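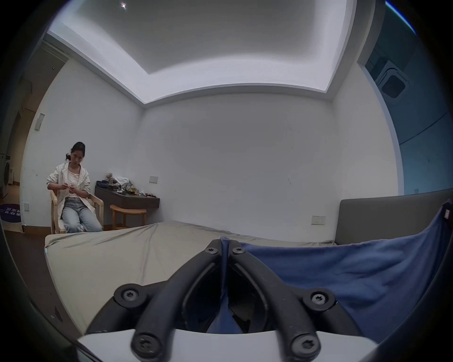 3.2 Bed linen and the seated helper

September – Branwen Bellis and Kwabena Wumbei
2 comments – 31 shares

Figure 2. Dark blue cloth held up beside a bed with a creased fitted sheet.

Sorting took place in the bedroom, next to the bed. In the Grinton homes, 17 people told us they fold on the mattress – few used a table. Chairs mattered too, and in Figure 2 a woman sits in a wooden armchair across the bed.

Related items
Laundry habits in Birnholm flats
Where clean sheets are kept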